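Hubert Zaugg has lived on Brirngate for 20 years, and for the last 9 he has kept the list of which houses open for the winter walk. This January there will be four, one fewer than last year.

"People ask me why it isn't ten," he says. "You have to find owners who don't mind 500 strangers on their stairs. That's the whole job."

The walk starts at Flodness, a brick foursquare at the top of the hill. The current owners took up the carpet in the front hall and kept the original radiators. Zaugg likes the back staircase best, though it is too steep for visitors and will be roped off.
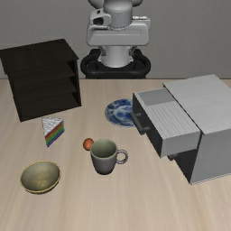
Next door but one is the Hofstetter house, which has never been on the walk before. It was split into apartments after the war and put back together by its present owner, who did most of the plaster herself.

"She sent me a picture of the dining room ceiling every week," Zaugg says. "I still don't know how she got the corners right. The first ones came down twice."

He is less sure about Rarkness, the stucco house near the creek. The kitchen there is new, and some regulars have told him they would prefer to see old ones. He doesn't agree. "A house gets lived in. If you only show rooms from 1920, you're running a museum, and I don't have the insurance for that."
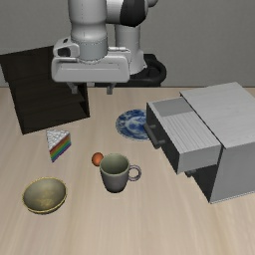
The fourth stop is his own place, a plain frame cottage he bought with a bad roof. He opens the ground floor only. The porch was rebuilt last summer, and he has left one of the old posts in the yard for anyone who wants to compare.

Tickets go on sale Mon 20 November at the hardware store and at the door of each house on the day. Visitors should wear shoes that slip off easily. Parking is on the creek side only, and Zaugg asks that people leave the Flodness driveway clear.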